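FOR IMMEDIATE RELEASE

Vilto puts its cell upkeep routine in writing, opens it to outside shops

CADLEY - Vilto, the small automation shop on the Tresonholm road, is releasing the full setup and upkeep routine for its tool-handling cell this June. Free to download. No sign-up. Anyone running a similar arm with a two-finger gripper can take it, mark it up and use it.

The routine covers one cell only, the one Vilto calls Bench 2. It's a robot arm, a gripper, a ribbed aluminum work surface and a gray 3D-printed board with holders on it. The arm picks up thin parts and puts them in the holders, or takes them out again. Simple on paper. Keeping it simple is most of the work, and the routine is a record of that work.

Vilto wrote the first version for its own night shift. It was one page, taped up. By the end of last winter it had grown to 3 sections and a log sheet, and shops that Vilto does contract work for were asking for copys. Eyvindsson, which makes fixtures for the Bench 2 cell and has its own line in Tresonholm, asked first and has been running the same routine since spring.

"We kept emailing the same file with different names on it," the company said in a statement. "Easier to put it out once and keep it current."

What is in it

Section one is the start-of-shift check. Takes a few minutes with the arm stopped. Look over the gripper links and bolt heads. Wiggle each finger by hand, feel for play. Check the cable run for rubbing. Check that the teach pendant is in reach of whoever is standing at the cell and that the emergency stop works, by pressing it - not by looking at it. Then reset, home the arm, and run the empty path at low speed before any part goes in.

Section two is grip and alignment. This is the longest part and the one that got rewritten most. Long thin parts are hard on a gripper. A rod held slightly off square at the fingertips is a lot further off at the far end, and the far end is the end that has to go in the slot. The routine has the operator grip a rod low, bring it up in front of the board and stop there. Arm still, hands out of the cell. Compare the rod against the upright edges of a holder. If it leans, re-seat and grip again. If it leans the same way after a second try, go to the pads.

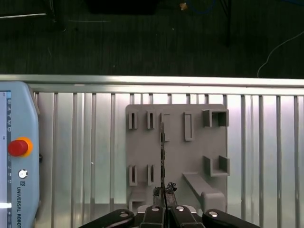 Bench 2 during the rod check, with a thin dark rod held upright in the gripper in front of the gray printed board. Teach pendant at left.

Pads get their own page. Vilto uses soft pads that get rough and bunched up with use, and the company's view is that rough is fine and loose is not. The test is a thumb push, sideways, each pad. Movement means the pad comes off, the finger gets wiped down and a new one goes on. Replace both sides together. A new pad facing a worn one will push the part off center, and the operator will spend the next hour chasing it in the program when the program was never the problem.

After any pad change the grip width gets taught again. Not copied from the last time. The old number goes in the log next to the new one, so a drift shows up on paper before it shows up in dropped parts.

Section three is the board. Printed holders wear at the mouth, where parts rub going in. They also creep a little if a bolt behind the board was tightened too hard. The routine asks for a look at every holder once per week and a try-fit by hand with a known good part. Any holder that binds gets tagged, and the arm skips it untill the board is changed. Filing a holder in place is not allowed under the routine. It was allowed in the first version. That rule came out after a filed slot sent a bad batch of placements through and the shop lost most of a day finding out why.

Board swaps

The swap page is the one Eyvindsson helped with. Boards sit against the ribbed wall and the old habit was to push the new one into place by eye, then nudge the program to suit. Works once. After a few swaps every saved position is off by a different amount and the program is full of patches.

New method: seat the board, snug the fasteners by hand, touch off at three points, then tighten in a cross pattern and touch off again. If the second set of readings doesn't match the first, loosen and start over. The reference gets updated one time for the whole board and the individual positions stay as they are. Eyvindsson now ships its boards with the touch-off points marked.

The log

Vilto kept the Bench 2 log by hand from the start and is putting a cleaned-up version out with the routine. It covers 1,239 cycles. The first 492 were run before section two existed in its current form, and the notes for that stretch are messy - "slipped again," "moved it over a bit," that kind of thing. Company left them in. The later entries follow the log sheet: pad change, grip width old and new, holder tagged, board swapped, initials.

The company is not claiming a performance figure from the log. Part types changed during the run and so did the people on shift, and a straight before-and-after would not be fair. What it does say is that faults are now quicker to track down, as the last few changes to the cell are all on one sheet.

Small stuff that made a difference

A few items from the routine that outside shops have asked about most:

Keep the pendant on the same side of the cell every shift. Vilto's stays on the left. People reach for the stop where it was yesterday.

Mark gripper bolts with a paint pen after tightening. A broken line is easy to spot. A loose bolt isn't.

Wipe the grooves in the aluminum surface. Chips and dust collect there, and a board seated on grit will not seat flat.

Don't fix two things at once. One change, one test rod, one line in the log. Slower on the day, and the cell gets back into service faster over the month.

Keep one straight rod for checks only. Label it. It does not go into production, and it does not go in anybody's toolbox.

Who it's for

Shops with one or two arms and no full-time robot tech. That's who Vilto had in mind. The wording is kept short so it can be read standing up, and each page fits on one side of a letter sheet. Larger plants will have their own maintenance systems and probably don't need this, though the swap page may be useful to anyone working with printed fixtures.

The routine does not replace the arm maker's manual or the gripper maker's manual, and it says so on page one. Torque values, lubrication and brake checks are left out on purpose. Get those from the manufacturer. Safety setup for a cell also has to be done for that cell, by somebody qualified to do it.

Getting a copy

The routine, blank log sheet and Bench 2 log go up on the Vilto site in June. Printed sets will be at the front counter in Cadley for shops that want to pick one up, while they last. Local shops can also book a walk-through at the cell. Walk-throughs start at 3 p.m., small groups, closed shoes required. Bring a worn pad or a problem fixture if you have one, the crew will take a look.

Corrections and additions are welcome and will be worked into the next version. Vilto is most interested in hearing from shops that handle parts even thinner than the check rod, and from anyone who has found a pad material that holds up better.

About Vilto

Vilto sets up and services small robot cells for machine shops and light manufacturers. It is based in Cadley and does on-site work there and in Tresonholm.

About Eyvindsson

Eyvindsson designs and prints fixtures, boards and part holders for automated handling. Its shop is in Tresonholm.

Media contact: Vilto press desk, Cadley. Additional photos of the cell on request.

###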